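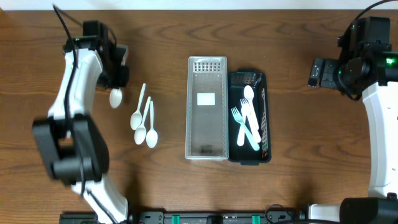 Notebook 5, p. 30

5/23/22

Natural dye bench, second go at the onion skins. The Merholm wool came out so pale in April that I blamed the wool, then the pot, then our tap water, and I think now I just didn't put in enough skins. Today I went by weight and used as much dry skin as yarn. Big difference! The first skein is a proper burnt orange and the second, which went in after it, is more of a butterscotch.

Alum at 10 percent, same as last time. I let the skeins sit in the mordant overnight and didn't rinse them much before they went in the dye (somebody wrote on the previous page that you should rinse well — I'm not convinced, but I'll do one each way next time and we can argue over that). Simmered for an hour, lid on, then turned off and left to cool in the pot.

The Grullstead yarn is another story. It's sold as pure wool, but it took the color in patches, and the pale bits feel slick to me. I snipped off a little and did a burn test over the sink. Some of it crumbled to ash like it should, and some of it made a hard bead, so there's something synthetic in there. Annoying, as we have three cones of it. Fine for warp on the sample loom, I guess, or for tying up skeins.

Things to remember before the madder:
Keep it under a simmer or it goes brown. I always forget this.
Get more cheesecloth. The old piece has holes and I was picking skin out of the yarn for ages.
Label the skeins with the knotted strings, the marker washes off.

Also started the lightfastness cards. Half of each strip is under foil, taped to the south window, and I'll pull them at 30 days. The Flosance cotton thread is on there too, just out of curiosity, even though it barely took any color at all.

Yarn on the shelf after today, all fibers together: 1,608 grams. Wako cones not included, I still haven't opened that box.

Leftover onion bath is in the lidded bucket by the back door. Please don't dump it, I want to try it with iron.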